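Projects > Clisetholm > Small Parts Sorting > Progress Report 3

Small Parts Sorting and Bench Refurbishment: progress to end of October
Prepared by Nighat Durrani for Tanveer Arain, Dorow Fund

1. Status
Sorting of the unlabelled small parts held at Clisetholm is under way. The register stands at 2,388 items entered, with 193 set aside for identification. Mixed lots are tipped into a glass bowl in small quantities, picked out and entered by type and size. Lots of up to 401 pieces have been processed in one sitting, but smaller lots produce fewer entry errors and are now the standard.

2. Bench surface
The dark vinyl mat specified in the original proposal was dropped. Light-coloured timber was preferred for the sorting tables as dark parts are easier to find against it. Kazue Furukawa has asked that the tabletop be cleared between lots to avoid carry-over from one register entry to the next. This has been added to the work instruction.
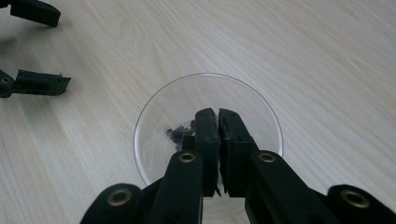
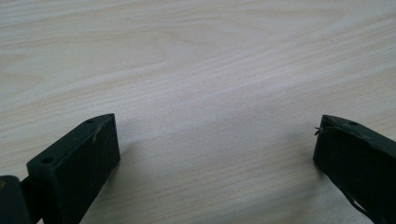 Figures 1 and 2. Light wooden tabletop at Clisetholm. The glass bowl with a small heap of dark pieces is in Figure 1.

3. Variations
The Janjua storage drawers have been received but the divider sets were short. Replacement dividers are on order. Sorted stock is held in labelled jars in the interim, at no additional cost to the grant. Kausar Khattak has revised the label format to include the drawer position so that jars will not need relabelling at transfer.

4. Outstanding
Identification of set-aside items: referred to Shoaib Tanoli at Drurnari, who has the older parts catalogues. No date has been given for their return.
Divider sets: awaiting supplier advice.
Second coat on the spare tabletop: deferred to the next period.

5. Expenditure
Within budget. The unspent mat allowance is proposed for transfer to storage, subject to your approval.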